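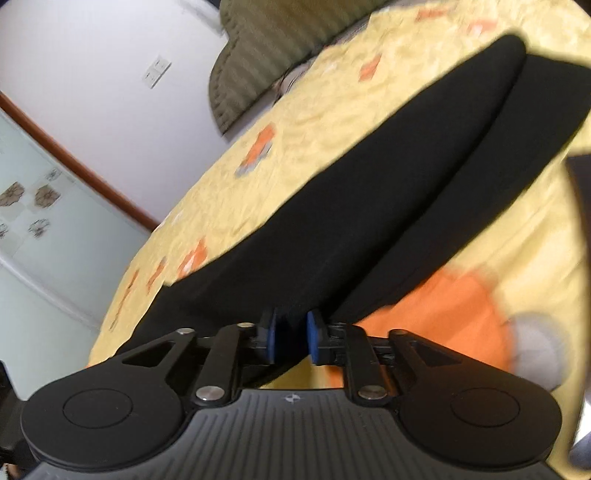 My project for the Personal Wellness course was about evening walking, and whether a person who sits for most of the day (me, I'm afraid) could turn it into a habit and keep it going for a whole term. I had read in our course packet that habits stick better when they are tied to a cue, so I spent a good while in the planning stage trying out different ones. Alarms I ignored. Sticky notes I stopped seeing after two days. What I settled on was clothes on the bed, something long and black stretched right across the yellow patterned sheet, where I would have to pick it up before I could lie down. I chose dark clothes against a bright sheet on purpose, and I would recommend it to anyone!

Background

I started in March with a baseline week, using the free version of the Kartha step app on my phone. I carried the phone in the same pocket every evening and didn't change anything else about my day. My evening average came out at 1,000 steps, nearly all of it between the kitchen, the desk and the bus stop. My goal for the end of the project was 3,000 steps between dinner and bedtime, on at least five evenings a week.

Method

My instructor, Leokadia Tokarz, talked me out of going for the full goal on the first evening, and I am grateful to her. We agreed on slow increases instead. I walked the loop around Bravgate Park, which is mostly flat except for the hill by the tennis courts, and I wrote three things in my notebook each time: steps, minutes, and how my legs felt on a scale of one to five. If I scored a two or lower, I took the next evening off. I wore the same shoes throughout.

Results

Weeks one and two were easy, and I got a little smug. Week three was not! My shins were sore, I had two papers due, and I only went out twice. I have left that week in the chart even though it spoils the line. After that I slowed my pace on the hill and the soreness went down to almost nothing. In the last week I walked for 167 minutes in total and reached my goal on six evenings, one more than I had planned.

Something I hadn't expected to write about is sleep. I didn't measure it, so I can't claim anything, but my notebook has the words "slept well" in the margin again and again from week five on.

Problems and changes

The app lost one evening when my battery died, and I marked it as missing. It also counted some steps while I was on the bus. If I did the project again I would use a clip-on counter and ask a friend to follow the same plan, as one person's results - mine especially - are not much to go on. I would also begin a little earlier in the evening, before it gets dark over by the tennis courts.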